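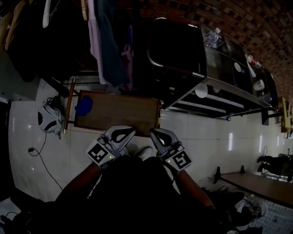
Help wanted: sorting and tidying at Custitholm, part-time, October start
Posted 9/7/21 by Rocío Henríquez

Hi! I run the shared floor at Custitholm (second stop on the elevator, turn toward the clothing rack and keep going until you hear me talking to myself) and I'm looking for three people to help me get it in order before the winter groups come back. It's paid, it's pretty relaxed, and you don't need a resume full of anything.

A little background. Three different outfits share our floor. Durán does the kids' sports afternoons, Flikent does the clothing swap, and the rest of us do whatever is left over, which is mostly me. Everybody brings things up in the elevator and very few things ever go back down. So a soccer ball in its mesh bag ends up on the floor next to a long wooden stick, next to a wooden board with a blue cloth scrunched up on the corner of it, and then there's a black cord wandering across the tiles to a plug that isn't plugged into anything. I love this place, but I would also love to walk across it in a straight line!

What you'd be doing

Mostly picking things up, figuring out what they are, and putting them where they belong. Shoes and slippers and the stray parts of shoes and slippers go to the clothing swap pile. Balls go with Durán. Cords get coiled, tied, and labeled (I have a label maker and I'm very happy to hand it over). Cloths get washed and folded. Long items like poles and sticks need a proper home standing up somewhere, and if you have a good idea for that I'm all ears, my last idea fell over.

Then there's the big stainless steel cabinet. It's a beauty, with open shelving down at the bottom, and we haven't made good use of it. I'd like heavy stuff low, and anything you grab every day at the front. The white cabinet by the elevator is a separate job and I'll do that one with you, there's paperwork in it that goes back to before I got here.

Last, the floor itself. Big glossy white tiles, gray grout. They show every single footprint and they look fantastic for a good ten minutes after mopping. We sweep at the end of each shift and mop at the end of the week.

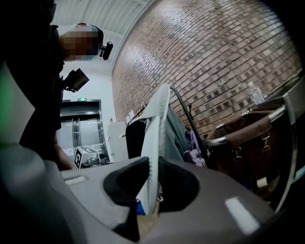

Up by the clothing rack, with the elevator doors behind.

The clothing rack needs somebody with patience. Flikent wants everything on it sorted by size before the swap opens in October, and after that it needs a quick going-over each shift: hang up what slid off, match up the shoes, pull anything with a hole in it. If you've ever worked retail you know exactly what I mean, and if you haven't you'll pick it up in an afternoon. One firm rule at that end of the room is that the way to the elevator and the exit stays clear. No bags, no boxes, not even for a minute.

Who I'm looking for

People who like putting things away. I'm serious, that's most of it. You should be okay with kneeling and bending a fair amount, and with carrying a box from one end of the floor to the other. Wear sneakers or something else with a decent grip, the tiles get slick after the mop. You need to be 18 or older. English or Spanish is fine, I mix them up all day long anyway.

You don't need to know a thing about sports equipment or clothes. You do need to be willing to ask "hey, does anyone want this?" and then wait for the answer before it goes in the trash. We had an unhappy moment in the spring with a pair of slippers and I'd like not to repeat it.

Hours and pay

Afternoon shifts, and you pick the ones that suit you when we put the schedule together. The job pays $2000 per person for the season, split into even payments, and Starkolent (they handle payroll for the building) will set you up with the forms on your first day. Bring an ID. Coffee is on me, snacks are on whoever finished them last.

How to apply

Write me a few lines. Tell me which afternoons you're free and tell me about something you've sorted out, a garage, a closet, your grandmother's button tin, anything. That helps me way more than a cover letter does. Drop it at the Custitholm front desk with my name on it, or leave it in mailbox 134, or call the desk and ask for extension 1571. If I don't pick up I'm probably on the floor with a tangle of cord, so leave a message and say your number slowly, please.

I'll show everybody around before they decide, so you can see the room for yourself and tell me if it's too much. Friends can apply together, just mention it in your note so I can try to put you on the same shift.

Rocío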